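Fliterwood Tech Club > Build Help > bimanual pouring, grip slipping on faceted glass

t_pringle
ok so we're at week six of the Himesside student challenge and pouring is killing us. Two arms, two finger grippers. Task is pick up vessel, pour into small glass, stir, put everything down. Left arm does the vessel, right steadies the glass. Collected 400 demos so far by teleop, trained overnight, and the policy gets to the vessel fine then closes at a bad angle on the facets and it rotates in the fingers. every. time. Round beaker was OK. Do we just collect more or is it the fingers?

Torquil Pringle, team Skemonus

marrowfat
fingers. pointed tips on flat facets = two contact points, of course it spins. Put some silicone on there

dunlin88
disagree, seen plenty of pointed tips hold a hex jar if you come in square to a flat. Your demos are probably all over the place on approach angle. How many people drove?

t_pringle
five drivers. and yeah everyone has their own style, one guy comes in from above like a crane game

dunlin88
there you go

marrowfat
still the fingers lol

oxbow_kit
can you post the setup? hard to say anything without seeing how close the arms are and what's behind the target

t_pringle
sure. head camera view, same one the policy gets. Liquid is water and food color, we make it up in the morning so the yellow varies a bit from day to day, don't know if that matters
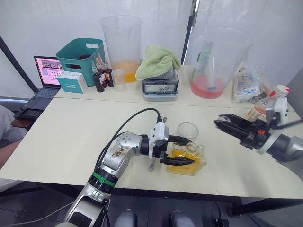
Left gripper going for the yellow, empty glass right behind it

Back table is stuff for the other tasks (measuring, sorting bottles, folding the towel). We don't clear it between runs. should we??

oxbow_kit
couple things. Your glass is directly behind the vessel from that camera, and both are clear, so the yellow shows right thru the bottom of the glass. From the head view the two pretty much merge. I'd shift the glass a hand's width toward the right arm so there's table visible between them. Costs nothing

oxbow_kit
also there's orangey yellow stuff in the big beaker on the back table. Same color family as your target. might be nothing

dunlin88
wouldn't worry about the beaker, it's way back. The glass though, yes. good catch

marrowfat
but he said it REACHES fine. It slips after. How is moving the glass gonna fix a slip

oxbow_kit
bc if it can't tell where the vessel edge is it's guessing the closing angle. reach fine, yaw wrong. Those are different things

marrowfat
maybe. 20 min job to try the silicone tho, vs redoing 400 demos

t_pringle
we have wrist cams too so edges should be visible up close? I'd have thought

dunlin88
are the wrist cams actualy in the training config. Ask me how I know

t_pringle
checking

t_pringle
...left one was on, right one was commented out. ugh. So not the cause exactly but not great either

rules_lawyer_vee
Before anyone glues anything, read the Himesside rules, the fingertip section. Vainio kit fingers have to stay stock for the manipulation class. Pads are open class only. Our team lost points for it last July

marrowfat
oh. ok well that's a dumb rule

rules_lawyer_vee
don't disagree, still the rule

t_pringle
we're manipulation class so pads are out. Plan then: right cam back on, glass moved, two drivers only, both square to a flat. How many new demos? I was thinking 1000

dunlin88
way too many for one pour. 400 clean ones beats 1000 messy

oxbow_kit
I'd go 500 and vary where the vessel sits and how it's turned. If you always put the same flat facing the arm it'll only ever learn that one. And vary the fill level

dunlin88
fill level is overkill for a first pass imo

oxbow_kit
judges fill it themselves at Himesside. they will not match your line

t_pringle
fair. 500 it is. keep the old ones and mix?

dunlin88
no. Bin them

oxbow_kit
keep them in a seperate folder, mix later if reach gets worse. If you throw everything in you're at nearly 900 and half of it is crane game guy

t_pringle
lol he's reading this

cranegameguy
I am and my approach was FINE on the beaker

t_pringle
update 9:40 pm. 485 new ones done so 885 total on disk, training on just the new set. Left the back table how it was, only changed the glass and the driving. Didn't get to 500, building closes at ten. Will post the numbers when it's finished

marrowfat
if it still spins I'm going to be unbearable

rules_lawyer_vee
what's the spoon situation btw, is stirring scored separate for you or as part of the pour? we had it as part

t_pringle
separate, 2 attempts. spoon is tomorrow's problem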